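Two-arm cells: working rules FAQ

Last updated February 18, 2025

These answers cover the two-arm benches used for cloth handling at the Henwood site. They apply to everyone who starts, stops, loads or records on a bench, including visitors from Kasport and Saneo. If an answer here differs from the site safety handbook, follow the handbook and tell the bench lead.

Who can run a bench?

Anyone who has done the bench induction and has been signed off on the sheet kept by the door. Sign-off lasts until the following May, when everyone does it again. Having used a similar machine somewhere else doesn't count. You can watch without being signed off, but you stay behind the yellow line and you don't touch the controls.

Can I work alone?

Yes, if you are only reviewing recordings or tidying up with the arms switched off. For anything that involves powered movement there must be two people in the room. The second person doesn't have to be signed off, but they must know where the stop button is and be willing to press it.

Which standards do the rules come from?

Our starting points are ISO 12100 for risk assessment and ISO 10218 for industrial robots. The site risk assessment lists which parts we rely on. Reading this page is not a substitute for reading the risk assessment, and you will be asked at induction whether you have read it.

When can I put my hands inside the enclosure?

When the arms are stopped and the bench shows the hold light. For moving a cloth or emptying the basket, hold is enough. For anything that involves the arms themselves - swapping fingers, tightening a bracket, rerouting a cable - switch off at the isolator and fit your own padlock. Don't use someone else's.

Arms that have been switched off can sag. Support the upper link before you cut the power, or park the arm first.

What speed should I use?

New tasks run at 30 per cent of the bench limit until they have gone through 8 complete cycles with no stop and no contact between the arms. After that the bench lead can raise the limit. The new figure goes in the log with the date. If you change the task in any way that alters where the arms go, drop back to 30 per cent and start the cycles again. A different size of garment counts as a change.

What should be on the table?

The item being handled and, if the task uses one, the basket. Mugs, phones, pens, spare fingers and hex keys live on the trolley. Most of the unplanned stops we log come from something left within reach of an elbow, which people forget to look at when they are watching the gripper.

The basket goes in the far corner and stays there between cycles. If you need it somewhere else for a task, write the position on the task card so the next person sets it up the same way.

How should cables be run?

Each arm's cable needs enough slack to follow the wrist through its full reach, and it must come back down past the elbow to the base without crossing to the other arm's side. Move the arm slowly by hand through its range before the first powered run of the day and watch the loop as it goes. Look for:

Tight bends at the wrist
Rubbing against the elbow housing
A loop low enough to catch on the table edge
Loose wires at the mounting plate

Report damaged sleeving, even if the arm still runs. Tape is not a repair.

Are there special rules for dark fabrics?

Yes. Black knitwear is hard for people and cameras to read, and it is easy to miss a fold or mistake a finger for part of the cloth. Use the wrist view as well as the overhead one before you confirm a grip. If you can't tell where the hem is in either view, stop and lay the item out again.

Check knitted items for pins, tags and loose threads before they go in. Anything with a drawstring needs its own task card.

What if both arms need the same item?

One arm leads and the other waits with its gripper open until the handover point on the card. Both arms must not pull on a garment at the same time unless the card says so and gives a force limit. The Lysenko folding cards do allow it, for the final stretch only.

What do the two views look like on a bench?

Bench view first, then the view from a wrist with the knit between the fingers. 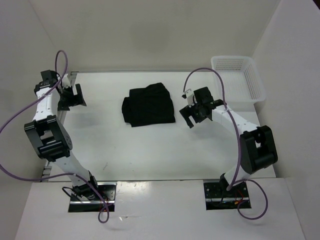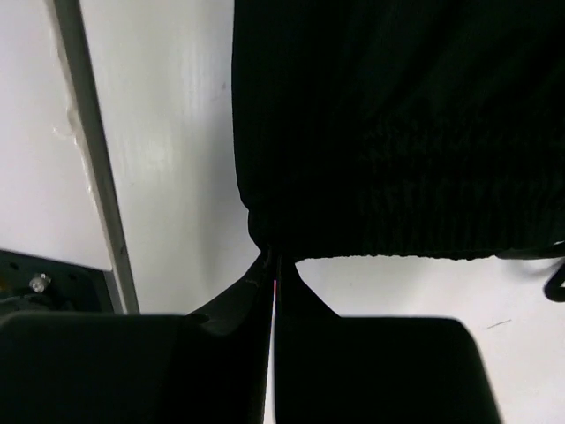 What do I do after an unplanned stop?

Leave everything where it is and look before you reset. Note which arm stopped, what it was holding and where the other arm was. Then clear the fault from the panel, back the arms away at slow speed and check the fingers for trapped fabric.

Don't pull cloth out of a closed gripper. Open it from the panel, or if it won't open, isolate the bench and use the manual release. After 2 stops in the same place, take the task out of use and pass it to the bench lead.

How often are the benches checked?

The person starting the bench tests the stop button and the door switch each day and initials the log. The bench lead goes over mounting bolts, finger screws and cables every 4 weeks. A missed check means the bench stays off until it has been done, including when there is a visit booked.

Can I keep copies of recordings?

Only on the project drive. Recordings that show a person's face or a screen with personal details on it should be flagged the same day so they can be trimmed. Requests from outside partners go through the Henwood office.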